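04/10/2021

Long day on the poles. Started before the building heat came on and kept my coat on for the first hour.
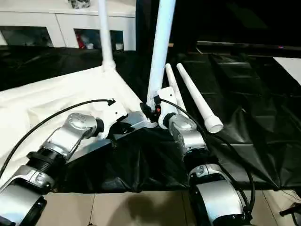
Both arms on the white poles, right one holding the tall pole at its base.

The task list for this week has one line on it: poles and cover. Shahram Soltani wants 84 good examples before we train again, and as of this morning we had 11. The last model learned from too few and it showed. It would go to the right spot, close the gripper, and then sit there as if the job was finished. So the plan is more examples, with more variety in how the poles start out.

I drove for the morning and Shahram logged. We swapped after lunch. He is smoother than I am with the left arm. I tend to stop and correct in small steps, and those corrections end up in the data, so the model learns to hesitate the way I do. I tried to fix that today by deciding on the whole move before touching the controls. It helped some. My wrists are sore tonight.

The cloth is the hard part. A pole is in one place and stays there, but the cover and the black sheet fold differently each time, and I can't put them back the way they were. Shahram says don't try. He wants the folds different. I still catch myself smoothing things out between runs and have to make myself leave it.

Had a disagreement about what counts as a good example. I had been throwing out any run with a fumble in it. He wants to keep the ones where the gripper slips and then gets a proper hold, as long as the end is right, and tag them separately. I went back through yesterday's rejects and pulled out 3 that fit. We'll train with and without them and compare. I think he is probably right about this but I'd like to see the numbers.

Grotar, the logging program, dropped out twice. The first time we noticed right away. The second time I did an entire run, a nice one, and there was nothing on the disk. I have put a note on the monitor to check the counter before every start. Hunier sent a patch in the afternoon but I don't want to change software in the middle of a set. It can go in once this batch is done.

Also found that our file names don't sort properly past a certain length. Renamed all 238 files from the older batch with a script and checked a handful by hand. They open fine. The old names are in a text file in the same folder in case somebody at Ghaffari asks for them.

Did not get to the lighting changes. Those need the blinds down on one side and I wanted the day's runs to match.

Tomorrow: I drive first again, before I get tired. Ask Shahram about the tag names — he has two spellings for the same thing. Bring wrist brace. Call the Cirnska people back about the spare gripper pads.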